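April, notebook, Drolldale handheld demos

Started 9:40, mezzanine setup. Task today is the microwave one: plate goes in, door gets shut, hands come back to rest. I've been looking forward to this since the Clollness cups, which got dull after the first hundred or so, and this one really uses both hands!

Settings before I forget. Calibration redone on both grippers, left first, then right. The right one had drifted 12 mm at full reach, which explains the ugly traces Achilleas Liapis sent over from Dawber. Reprinted the marker sheet, re-glued, let it sit, ran the check again and the drift was gone. So if your cube tracks look like spaghetti, check the glue before you go near the code.

Demo rules we settled on: begin with the door open, both grippers in view of the head camera, hold still for a beat, then go. Slow is fine. Stopping dead in the middle is not, the policy copies every hesitation we give it (it copied my sleeve tug for a whole week). 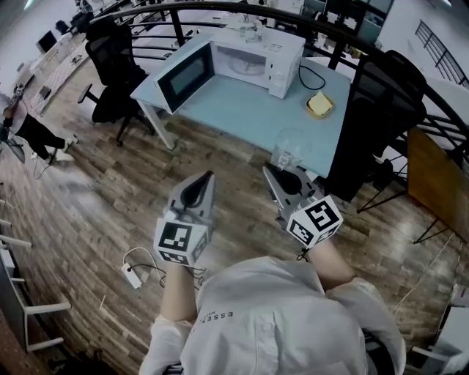
Microwave task, door open, a slice on the yellow plate, a gripper in each hand.

The plate is the fun part. It's small and square, so you can come at it from a corner or flat along a side, and those make two quite different grasps. I went corner first for 18 takes and then switched to the side, and the side grasp felt much better — the wrist stays level and the slice has less reason to wander. Achilleas prefers the corner. We'll keep both and tag them separately, then let the Enmont training run settle the argument.

Left hand on the door is still awkward. I push too early, while the right is still backing out, and twice I bumped my own gripper. Tried waiting until the right jaw clears the opening before starting the push. Much cleaner, and the tracks hardly ever drop out when the cubes aren't crossing each other.

Total on disk is 553 good demos for this task, goal is 1,000. At this pace we'll get there, and I can't wait to see the first rollout.

To do: shorter cable for the right gripper, tag field for grasp type, ask Dawber which firmware they're on. Also try starting with the plate turned 45 degrees, since all of mine so far have it nearly square to me.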